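How a Robot's Software Learns to Tidy a Table

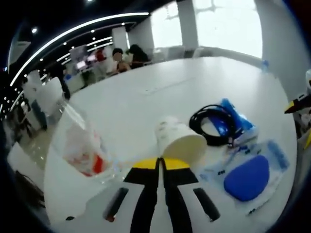

What does a robot need software for?

Software tells every motor in the robot when to move, how far, and how fast. A motor can spin all day long, but it has no idea what a cup is. The software takes in what the camera sees, works out what is there, picks a plan, and sends out the orders. Take it away and you have a very expensive paperweight!

Let's follow a program called Pimis as it gets ready to clear a messy table. Pimis was written by a team in Flindton, and its job is to guide a hand with two fingers.

Step one: looking

When you look at a table, you see cups and cables and packages right away. A computer starts with something much plainer. A camera picture is a huge grid of tiny colored dots called pixels, and each pixel is stored as numbers. That's all the computer gets -- numbers!

The part of the software that makes sense of those numbers is called perception. It hunts for edges, shapes and patches of color, and it compares them with pictures it has studied before. The Flindton team started Pimis off with 900 pictures of tables. In each one, a person had already marked what was what: cup, cable, bottle, sponge.

Some things are easy and some are really sneaky. A bright blue package on a white table stands out a lot. A white paper cup on a white table is harder, and it gets harder still when the cup has tipped over, because now its round mouth points sideways. Then there's clear plastic. You can look straight through a clear cup, so the computer may notice the crumpled red and white stuff inside and miss the cup completely!

Try it yourself. Put a clear cup in front of a patterned cloth, close one eye, and look for its edges. You'll find them mostly by the little shiny lines. Perception software looks for those too.

Step two: planning

Now Pimis has a list of things and where they are. Next it has to choose what to pick up and how. This part is called planning, and the team gave their planner its own name, Esik.

Esik asks itself a lot of questions in a very short time. Which thing is closest? Can the fingers open wide enough to fit around it? Will the hand bump into something else on the way? A cup lying on its side might roll if you nudge it, so the fingers have to come in carefully. A coiled cable on top of a package is a puzzle of its own. If you pull the package first, the cable comes along for the ride.

For each object, Esik dreams up as many as 30 different ways to grab it. It gives every one a score, throws out the ones that would cause a crash, and keeps the best.

Step three: moving

The last part is called control, and this team's controller is named Fang (great name for something that pinches!). Fang turns the plan into motion. It doesn't just say "go" and hope. Many times every second it checks where the fingers are, compares that with where they should be, and makes a small fix.

You do the same thing when you carry a full glass of juice across the kitchen. You watch the juice, you feel it tip, and you level your hand again before it spills. That loop of checking and fixing is called feedback.

Squeezing needs feedback as well. A paper cup crumples if you hold it too tightly, and it slips away if you hold it too gently.

What if the robot gets it wrong?

It tries again. Pimis is allowed 3 tries at each object. After that it leaves the object alone and saves a note so the programmers can look at what happened. Those notes are gold! The tricky pictures go into the next batch for Pimis to study.

Words to know

Pixel: one tiny dot in a picture
Perception: working out what the camera sees
Planning: choosing what to do and how
Control: making the motors follow the plan
Feedback: checking and fixing as you go

Something to try at home

Ask a friend to close their eyes, then guide their hand to a cup on the table using only words like "left," "forward," "down" and "squeeze." Use a plastic cup -- and make it an empty one. Then swap places and see how many words it takes you to get there.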